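Aug 20, 2018 | By the Clirnlow workshop desk
3 min read | 113 shares

Slotted frames: your questions

Do I need a bracket at every corner?
Kustwood says no. We doubt it, and ours has four.

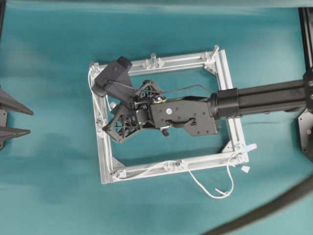

Frame with the white cable run round it.

Will stick-on cable mounts last?
The packet promises years. We'll believe that in June.

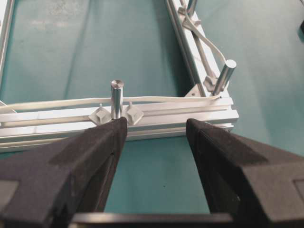 Spacing is where most guides go vague. We'd want mounts close together wherever a cable gets knocked, like the two white ones either side of the metal pin.

4 comments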